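2025-07-11, auction prep

Frames for the Juhl lots done exept the big landscape, glass was cut short. Reordered from Prokamley. Lot tags printed, 118 of them, spares in top drawer.

Print 90 came back from Sergate with a soft corner. Flattened under boards overnight, still lifts a bit. Leave as is, note it in the catalog.

Houda Nasr wants the reserve on the Jarkasen bronze at 700. Fine by me. Base needs felt before it goes on teh plinth.

To do: bid sheets, wire for the 2 heavy ones, call museum re parking.
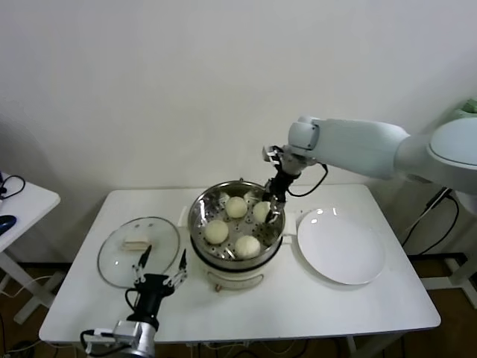
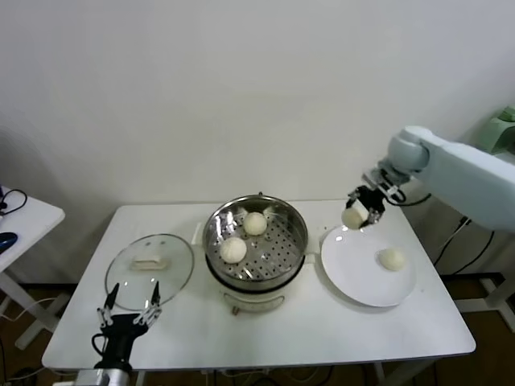
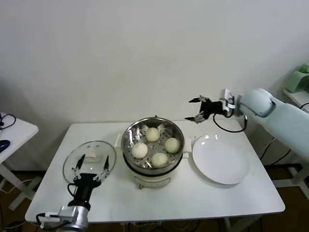
Buns in the steamer, glass lid off to the left.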